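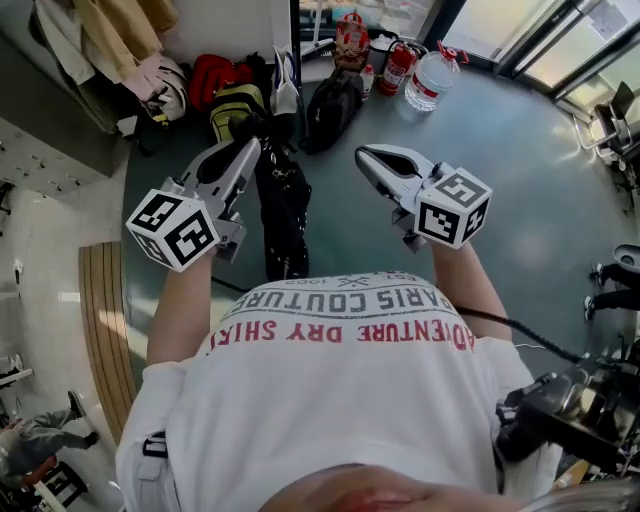 Minutes, Figueroa Hall Users' Meeting
Posted in February by Edith Palomino

Present: Crisóforo Zepeda (chair), Yolotzin Barajas, Evaristo Cuevas, Edith Palomino (minutes). Apologies from Rigoberto Quintero.

Meeting opened at 5 p.m. Minutes of the last meeting were accepted with one correction: the locker deposit is 4 dollars.

1. Bags and coats in the entry
Yolotzin said backpacks and shopping bags are still being left along the wall by the coats. Evaristo would like them in the lockers. Crisóforo pointed out that the bigger backpacks may not fit. Agreed: bags may stay against the wall during a session and must go home with their owners afterward. Anything left overnight goes in the lost property box.

2. Fire extinguisher
It stays where it is on the floor until the wall bracket comes from Garnport. Bags and bottles are to be kept clear of it. Edith to chase the bracket order, number 652.

3. Water jug
Groups have been taking the jug without refilling it. Last group out fills it. Yolotzin asked for a second one. Left until the next budget.

4. Floor and broom
Evaristo reported black scuff marks near the glass doors. Nondico quoted over 25 dollars an hour for machine cleaning. Declined for now. The broom needs a hook, and Evaristo will put one up.

5. Folding chairs
Chairs are not to be left in front of the doors. Waltetti has asked to borrow a few for their open evening. Agreed, if they collect and return them.

Any other business: Crisóforo has the spare locker keys. Ask him before forcing a lock.

Closed at 6:10 p.m.

Comments

Rigoberto Q.: Sorry I missed it. I have a hook in the garage if Evaristo wants it.

Evaristo: Yes please, bring the screws too.

Marta: Is a gray scarf in the lost property box? I think I left it on the coat hooks.

Edith P.: I'll look tomorrow.

Contact the hall office | © Figueroa Hall Users | Back to top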